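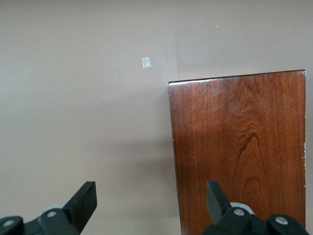
Progress report to Flanutier, second period
Project: Teaching household handling tasks by demonstration
Prepared by Rūta Kuusk, with input from Tariq Bukhari and Kęstutis Luik

Summary

Work in this period moved from the tabletop to upright objects: boards, panels and doors that stand against or near a wall. We recorded 892 usable demonstrations against a target of 2000 for the full grant. Counting the first period, the total is now 1358. We expect to reach the target on the current budget, but one of the planned tasks will start later than we proposed.

Recording

All demonstrations are given by remote control. The operator holds a pair of hand controllers and works from the wrist camera view plus one fixed view of the room. At the start of the period we also tried guiding the arm by hand, as described in the proposal. Hand guiding was quicker to learn, but the operator's arms kept getting into the fixed view, and the motions near the wall were stiff. We stopped using it in April and have left those recordings out of the figures above.

Each demonstration starts with the gripper open and ends when the operator lets go of the object and backs away. Tariq checks every recording the next morning and marks it keep, redo or drop. The most common reason for a redo is closing the fingers before they are level with the edge of the board. Operators find depth hard to judge on glossy wood in front of a plain wall, where the camera view gives them little to go by. Kęstutis has added a short tone to the controller that sounds when either finger meets resistance. Redos fell after that, though we have not yet separated the effect of the tone from ordinary practice.

We trained 19 operators. Most could record without help by the end of their second session. Two asked to move to the labeling side, and we agreed.

Training results

The first policy trained on upright objects reaches the board reliably and lines up with its edge. The grasp itself is weaker. It does well on light-colored panels and poorly on dark varnished ones, and it tends to drift toward the shadow side before closing. Jurgita Mockus is retraining with the room lights varied between sessions. We will report those results next period and would ask that the present ones not be passed on to Cerken until then.

Problems and changes

The arm was out of use for nine working days while we waited for a wrist cable from Ozoliņš. We now keep a spare. The lost time is the main reason the cabinet door task has moved back.

The recording software dropped the last few seconds of a file when the disk was nearly full. Kęstutis fixed this and the affected files were recorded again.

The visit to the Kulthorpe site did not take place. They are rebuilding the room we were going to use, and Darius Sepp is arranging a new time with them.

Budget

Spending is slightly under plan. Operator pay is on plan. The travel line is untouched because of the Kulthorpe delay – we would like to carry it over and are not asking to move it to another line.

Next period

Record the remaining demonstrations, with more dark and reflective surfaces than before.
Start the cabinet door task.
Compare policies trained with and without the early recordings, which were made before the tone was added.
Send Flanutier a first version of the operator guide for comment.

Decisions we need from you

Please confirm the travel carryover, and tell us whether the later start on the cabinet door task needs a formal change to the agreement. Darius can supply a revised schedule if it does.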